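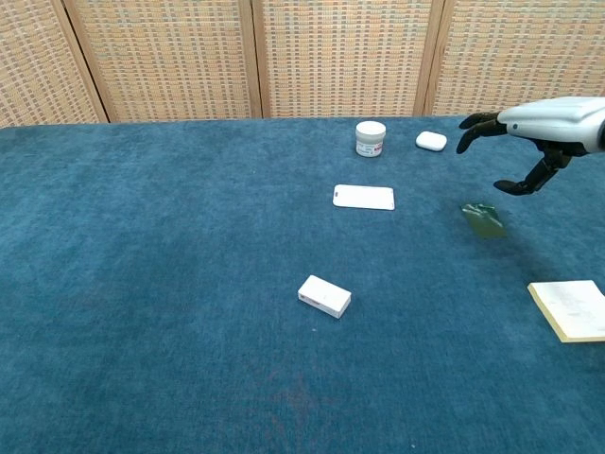 Mano robótica abierta sobre la mesa de pruebas, junto a un objeto verde arrugado.

Cómo comprobar si un robot puede recoger una mesa

Recoger una mesa es una tarea doméstica corta y sirve para saber hasta dónde llega hoy una mano robótica. El procedimiento que sigue es el que usamos en Resesia. Se puede repetir en casa o en un taller.

Preparación

Cubra la mesa con una tela o moqueta de un solo color. Coloque objetos pequeños de formas distintas: un bote con tapa, una tarjeta, una caja, un bloc de notas adhesivas y algo blando. Deje libre la mitad de la superficie, que será la zona de destino.

Ejecución

1. Sitúe la mano abierta sobre el primer objeto, sin tocarlo.
2. Ordene el agarre y espere a que los dedos se detengan.
3. Levante el objeto 10 cm y manténgalo así unos segundos.
4. Llévelo a la zona de destino y suéltelo.
5. Repita 20 veces con cada objeto, cambiando la orientación.

Anote cada caída y cada intento en que alguien tuvo que intervenir. Fadime Kırmızıgül, que revisa nuestras hojas, cuenta como fallo cualquier ayuda, aunque sea enderezar una caja.

Qué cabe esperar

Los botes y las cajas suelen salir bien. Una tarjeta plana es más difícil: los dedos no encuentran borde y la empujan. Con lo blando el agarre funciona, pero casi nunca queda doblado ni bien puesto. En la serie de junio, Panagiotis Stefanou tuvo que bajar la velocidad para la tarjeta y tardó más que recogiendo la mesa a mano.

¿Sirve ya para las tareas de casa? Para mover piezas rígidas con supervisión, sí. Para dejarlo solo con una mesa cualquiera, todavía no.

Al terminar, limpie las yemas de los dedos con un paño seco. La pelusa de la moqueta se pega y altera la serie siguiente.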